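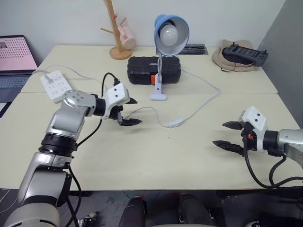 Lamps, cords and two tables: how we arrange the shared work surface

In the last newsletter I promised to write something on the work tables, because several members have asked about them. It is a small subject, but I spend many hours at these tables and I have collected some opinions. Please take them as advice from a person who repairs small things, not as house rules. The house rules are on the door and they are shorter.

First, the tables themselves. We have two light cream ones, pushed together so that they make one deep surface, the rear one against the wall. When we moved into the Feltov building in October we tried them side by side along the wall, and it gave us a long narrow bench where everybody had their own place and no place was deep enough. Now we have one large field. You can put a coat on it and turn it over. You can open a big atlas. Leilani Achterberg, who binds books, was the one who insisted on this, and after two weeks I had to agree with her.

The disadvantage is the seam. Small screws like it very much. Needles also. I have heard the proposal to cover it with tape, and I am against this, because tape collects dust at its sides and after some months it looks worse than the gap. A better habit is to work on a tray or a cloth when the parts are small. There are 8 trays in the cupboard under the window, and the two with a high rim are the best for watch parts and beads. If you lose a screw in the seam, please do not pull the tables apart alone while there are things standing on them. Clear them first, then one person at each end.

The seam has one advantage too. The clamp base of the desk lamp rests there, at the back in the middle, and from that place the lamp serves both tables. This is the lamp with the blue shade. Many of you like it and some of you hate it, so I will write a bit more about it.

The shade is white inside, so it gives the light back well and the surface looks bright, even in the late afternoon. The neck is thin and flexible. It is made to be bent, but it should be bent slowly, with one hand on the base and the other hand high on the neck, near the shade. Do not turn it by the edge of the shade. I once had a lamp from Szabo, a very good one, and I destroyed the neck in one winter by pulling it always from the same side.

About the direction of the light there was a long discussion at the October meeting. Those who sew want the light low and from the side. Those who draw want it high. Those who only sit and talk do not want it in the eyes, and I understand them. My suggestion is simple: when you finish, turn the shade down to the tabletop. Then the next person does not get a bare bulb in the face when switching it on. For the bulb, we use one of 700 lumens in a warm tone, and two spare ones are in the drawer with the fuses. Please do not put a stronger one. The previous one made hard shadows, and I cut a piece of leather wrong because of it (my own mistake also, I was in a hurry).

Now the cords, which are the reason for most of the complaints. The power strip is placed on the table and not on the floor. Some new members find this ugly. I find it practical, because we plug and unplug things all the time, and to crawl under a table with a soldering iron in one hand is not a good idea. But a strip on the table needs some discipline, or after one evening there are cords in all directions and nobody knows which one belongs to what.

My way of doing it is the following. Before you put out your work, put out the electricity. Place the strip to the left, away from the front edge, with the sockets easy to reach. Lead its cord to the back. Only then bring your own device and lead its cord around your working place, not across it. If the cord is too long, lay it in wide loops. Do not wind it tight around the hand, as the inside of the cable will suffer at the bends, especially if it is an old one. And a plug which is not in use should be taken away from the table, with its cord, or at least laid at the back. A loose plug in the middle will always be under your sleeve at the wrong moment.

When you leave, pull the plugs by the plug and not by the cord. I know that everybody knows this. I still see cords being pulled. 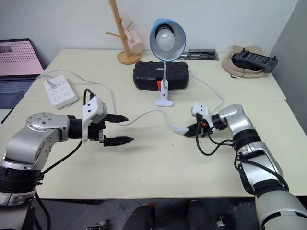 Can I leave the power strip on the table overnight if I come back in the morning?
It may stay where it is, but every device must be unplugged from it, the strip must be disconnected from the wall, and there should be a note with your name. In the evening another group may need the whole surface, and they will move it to the back if there is no note.

The same is valid for cups. The mug tree stands at the back, beside the lamp, and it came there by an accident of the moving day. It has a round wooden base and it is quite steady, so I have nothing against it. What I ask is that you hang your cup on a peg only after washing and drying it. A cup with drops in it will drip on the table, and there is paper on this table very often. Full cups should stand on the small shelf by the door when somebody is working with ink, glue or electricity. Leilani has lost a title page to peppermint tea and she is still speaking of it.

A word on the carrying case. The black plastic one with the orange latch may stand behind the lamp, because there it disturbs nobody and it makes a kind of end to the table. Other cases, please, go to the rack. In my opinion the back of the table should have very few things: lamp, mug tree, one case. If we allow a second case then there will be a third, and soon the rear table is a storage and we work again on a narrow bench, only with more steps to reach it.

For cleaning, the cream surface is honest but not forgiving. Each faint speck can be seen on it. A damp cloth and a drop of dish soap is enough for most things. Pencil goes away with a white eraser. For dried glue I use a plastic card and patience – never a metal blade, because a scratch in a light surface becomes gray and stays. Ink from stamp pads I could not remove completely with anything, so put newspaper under it. Let the surface dry before you bring back the strip and the cords.

Two practical announcements to finish.

The second lamp, which was promised for the rear left corner, is ordered from Putaletti and costs 59, including the clamp. It will be the same kind with a flexible neck but with a longer cord, so that it can reach the wall socket and does not take a place in the strip. When it comes I will mount it myself, and I will be glad if somebody tall can help me.

And the roll of cotton tape for tying the cords, the wide one from Jurko, is now in the top drawer. Cut a piece as long as your hand, no more. Tie it in a bow and not in a knot, so that the next person can open it without scissors. If the roll is finished, write it on the shopping list beside the drawer, and please write also the width, because last time we received the narrow one and it is good only for parcels.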